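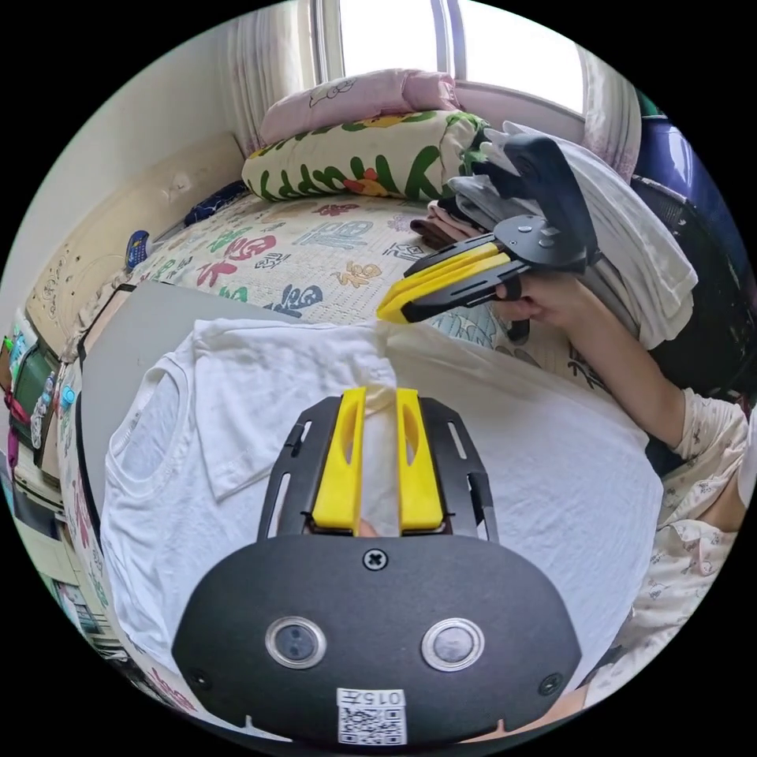

2 min read

About Helleo

Helleo sends small church teams to towns that are still rebuilding after floods, storms and earthquakes. We started with one team of 7 people from two congregations, and most of our team members still come to us through their home church.

We go where a local church has asked for us. Our longest partnership is in Makska, where the river took out the lower streets and a good part of the housing near the bridge. We have worked there for nine years. Other teams go to Devadiga, usually in June, when the roads are passable.

The work is ordinary. Teams clear mud, hang drywall, sort and fold donated clothing, cook, and sit with people who want to talk. We pray with anyone who asks. Aid is never tied to attending a service.

A trip lasts 2 weeks. Each person pays their own airfare plus a $390 team fee, which covers food, local transport and a bed at the church hall. Training is held at our office in Drirkero before departure, and everyone attends – including people who have gone before.
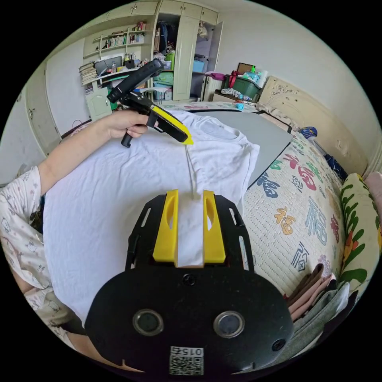 One pastor in Makska told us that the second visit mattered more to his congregation than the first, and that he would take a small team that comes back over a large one that doesn't. We plan our calendar that way now, and we would sooner turn down a new location than drop an old one.

Helleo is governed by a board drawn from our member churches. Accounts are sent to every member church in March and are available to anyone on request.

To ask about joining a team, write to the Drirkero office or speak to your church's missions contact.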